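Stunar Evening Classes
Enamel and Other Glassy Coatings: an introduction for the home kitchen
Handout 3, for session of 26/09/2026

Welcome back, and thank you to everyone who brought in pots and pans last time. I have never seen so many pie dishes on one table! Last session we looked at cast iron and seasoning, and I promised we would move on to enamel, so I have put the main points down here for you to keep, along with a few things I forgot to say when I was talking too fast.

What enamel is

Enamel on kitchenware is glass. It starts life as a powder called frit, made by melting sand with a few other minerals and then cooling it so quickly that it shatters into flakes, which are ground up fine. The powder is put on to clean metal, usually steel or iron, and fired in a kiln until it melts and runs together into a smooth coat. When it cools it grips the metal very firmly indeed, and you are left with something that has the strength of steel and a surface that you can wash like a tumbler.

Most pieces have at least two coats. The first is the ground coat, often dark blue or nearly black, and its job is to hold on to the metal. The second is the cover coat, and that is where the colour comes in. If you have an old pan with a chip in it, have a look with a magnifying glass and you may well see the layers, one under the other, like the rings of a boiled sweet.

Colour

Colours come from metal oxides mixed into the glass. Cobalt gives blue, and has done for centuries. Iron gives browns, copper and chromium give greens, and white is usually made with titanium these days (it used to be tin, which was dear). Reds are the difficult ones. They are fussy about heat, and a few minutes too long in the kiln can turn a lovely cherry into something more like liver. I visited the little works at Skora one July, years ago now, and they told me they kept a separate firing for the reds and wouldn't let anyone open the door early. They also had a shelf of failures by the window which I would happily have taken home, every one of them.
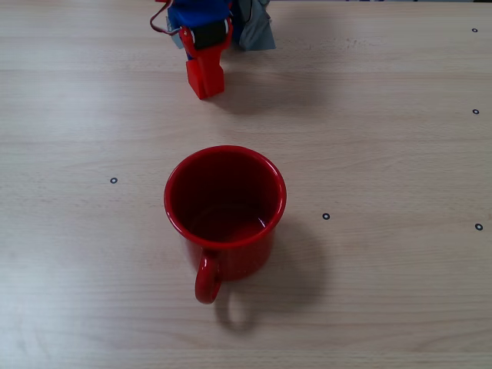

Looking after it

Glass and metal swell at different rates when they get hot, and most of the trouble people have with enamel comes down to that. So please don't run cold water into a hot pan, however tempting it is when the onions have caught. Let it sit on the side for a while first. Heat it gently too, and never leave it on a flame with nothing in it.

For burnt-on food, fill with warm water and a spoonful of bicarbonate of soda, bring it slowly to a simmer and then leave it overnight. Wooden spoons are kinder than metal ones. Steel wool will take the shine off, and once the shine has gone food sticks all the more, and round you go again.

A chip on the outside is mostly a matter of looks, though you should dry it well or it will rust. A chip on the inside is another thing, as the edges can go on flaking into your supper, and I would retire that piece to the garden or the pencil shelf.

For next time

Please read the Stivberg leaflet on kiln firing, pages 43 to 46, and bring one glazed pot from home if you can. We shall be comparing glaze on clay with enamel on metal, and I'll bring the tea.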